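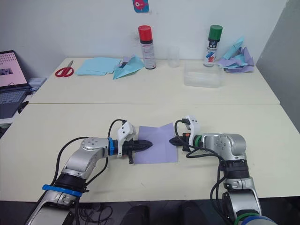
Paperfold list digest, Vol. 4, Issue 5

From: Agnes Rustad
Subject: Re: lavender sheets, which paper?

Seung-woo Ha wrote:
> I have the light blue Koo in a pack of 100 and it works for
> everything. The lavender looks like the same weight. Is it worth
> getting for the airplane table in February, or should I stick
> with one color? Also, do you cut your own squares?

Seung-woo,

Get the lavender if Rumach still has it. The weight is the same on the label, but it feels softer to me and takes a crease with less pressure. The drawback is that a bad crease stays in. With the blue you can flatten a mistake and go again.

I do cut my own, from the big Wusard sheets, with ordinary red-handled scissors. A trimmer would be better. My squares are fine for airplanes and poor for anything with a lot of layers, where a small error at the corner shows up by the fourth fold.

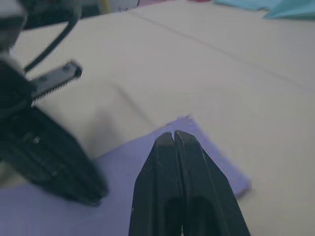
Lavender sheet, with its ragged edge.

Torn edges are a separate question. Some people on the list like to fold and tear in place of cutting. It's fine for practice. For a plane I would trim the edge first, or turn it so it ends up inside the nose. If you leave it on a wing, the two sides won't match and you will spend the rest of the time bending the tips to make up for it.

On flaps: crease the center line, open it, then bring both front corners in to the line. Leave a small gap at the center. Pinch the body low down when you pick it up, or the flaps fan out and you lose the last fold.

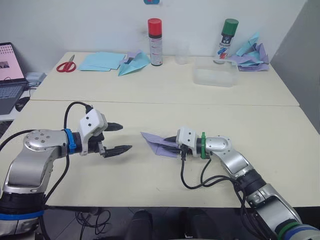
I would also keep the blue stack and the finished pieces on a back table and fold on the front one. Two white tables pushed together are enough, but don't fold across the seam. It marks the paper.

Vorell sells a box of 2000 sheets if you want to split one. They don't do lavender.

Agnes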